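Food Hygiene and Kitchen Practice, Level 1
Handout 4: Cross-contamination and the order of work

These notes go together with the lecture of week four. Please read them before the practical at the Kirkdale kitchen and bring them with you, printed or on a tablet.

1. What we mean by cross-contamination

Cross-contamination is the movement of bacteria, or of an allergen, from one food or surface to another. We divide it in three kinds. Direct contamination is when raw food touches food that is ready to eat. Indirect contamination goes through something in between, for example a knife, a cloth or a hand. Drip contamination happens mostly in the fridge, when liquid from raw meat falls on the shelf under it.

In the coursework of last November, many students explained the direct kind very well and forgot the indirect one. In a working kitchen the indirect kind is the more difficult to notice, and it will be asked again this year.

2. Boards and surfaces

A board is used for one group of food at a time. Between two groups it is washed with hot water and detergent, rinsed, disinfected and left to dry in the air. Do not dry it with the cloth from your shoulder.

Wood and plastic are both allowed in our practical. A wooden board must not stay in water, and any board with deep cuts must be taken out of use. Fruit and vegetables which will be eaten raw are washed before they come to the board. 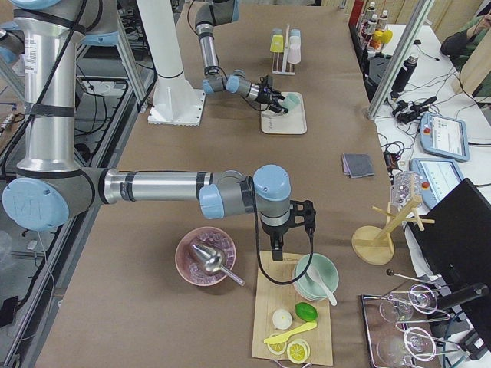
3. Temperature and time

Learn the following points for the written test:

Boiling water at sea level is 100 degrees. We use this to check a probe thermometer, together with melting ice.
The test kitchen is kept at 22 degrees, which is comfortable for us and also for bacteria. Cold food should therefore leave the fridge only when you are ready to work with it.
Cooked food which will be kept must be cooled quickly. Divide it in shallow containers, do not leave it in the deep pot.

4. Order of work

Plan your tasks so that the ready-to-eat food comes first and the raw meat or fish last. If the recipe does not permit this, clean fully between the tasks and wash your hands again. Write the cleaning in your plan as a separate step, with its own time. Plans without it lose marks.

5. Reading and homework

Munby, Kitchen Practice for Beginners, pages 13 to 22.
Phan and Oler, Clean Hands, Clean Food, the chapter on cloths and sponges. The table on page 52 is useful for the test.

Write a plan of work for a chicken salad with a yoghurt dressing, one page maximum. Mark each place where indirect contamination is possible. Hand it in at the start of the practical.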